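Play Table Tidy-Up Assistant (part-time, evenings)
Dotmont Toy Library, Grovham
Posted Thursday, August 23, 2018

Dotmont is a lending library for toys. Families pay a small yearly fee, take home a bag of something noisy, and bring most of it back. We have 1,796 items on the shelves, from single-piece rattles to a marble run that has ended friendships. We are looking for one person to work four evenings a week putting the building-block side of the house back in order.

The hours are 5:30 to 8:30, Monday through Thursday, with an extra Saturday morning once a month when we do the big count. Pay is hourly and goes up after your first three months. The post starts after Labor Day and runs until the end of May, when we close for the summer and everyone goes home to step on their own toys.

What you would be doing

Returned block sets come in through the front desk in cloth bags. You tip them out, sort them by set, wipe them down, count them, and write the total on the card. If the total matches, the bag goes back on the shelf. If it doesn't, you write the shortfall on the card in pencil and the desk makes the phone call. You will never have to make the phone call.

Then there are the play tables. These get used all afternoon, and by closing they look it. Your job is to clear them, check under them, check under them again, and leave a small starter stack out on each one for the morning group. Three blocks high is plenty. The four-year-olds regard anything taller as a personal challenge and we would like them to have their coats off first.

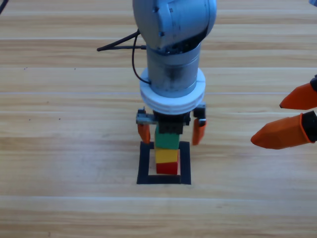

Three wooden cubes, stacked on the tabletop.

You would also look after the wood itself. The blocks get a damp cloth and mild soap, never a soak. Rough corners get a few passes with fine sandpaper. Chewed ones go in the bin marked CHEWED, and at some point we will decide what to do with the bin marked CHEWED. Tables are wiped along the grain and dried right away. Please don't use the lemon spray. We know it smells nice.

Who we're after

Someone patient, with decent eyesight and knees that still do what they're told. You'll be on the floor a fair amount. You should be able to lift a full crate (they're heavier than they look, ask anybody who has been here a week) and keep a running count in your head while a person at the next table talks to you about parking.

Experience in a library, a preschool, a stock room or a large family is useful. A degree is not required. We once had an applicant with two of them who alphabetized the blocks, and it took us until May to undo it.

You do need to be at least 18 and willing to have a background check, which we pay for. Some evenings overlap with the late pickup group, so you should be comfortable around small children and their opinions about how your tower is going.

What we offer

Hourly pay, paid training for the first two weeks, free membership for your household, a locker with a door that mostly closes, and all the coffee you can drink out of a mug with a duck on it. There are other mugs. The duck is the one that's always clean.

The building is warm in winter, the radio is negotiable, and you can take the 573 bus from the center of town to the stop right outside. There is bike parking by the side door. Car parking is a topic we prefer to leave to the person at the next table.

How to apply

Send us a page, or less, about yourself and why you'd like to spend your evenings with blocks. Drop it at the front desk or mail it to Dotmont Toy Library, 1502 Wongsuwan Street, Grovham. Put "Tidy-Up" on the envelope so it doesn't end up with the jigsaw donations, where things go and are not seen again.

We'll invite a handful of people in for a paid trial evening. You'll be given two mixed bags, a cloth and an hour. Finishing isn't the point, though we'd be lying if we said we don't keep an eye on the clock. Wear something you can kneel in.

Applications close two weeks from the date at the top. Everyone who writes will get a reply, even if it's a short one. If you applied for the puzzle job last spring and didn't hear back, we're sorry, please see the note above about the jigsaw donations, and do try again.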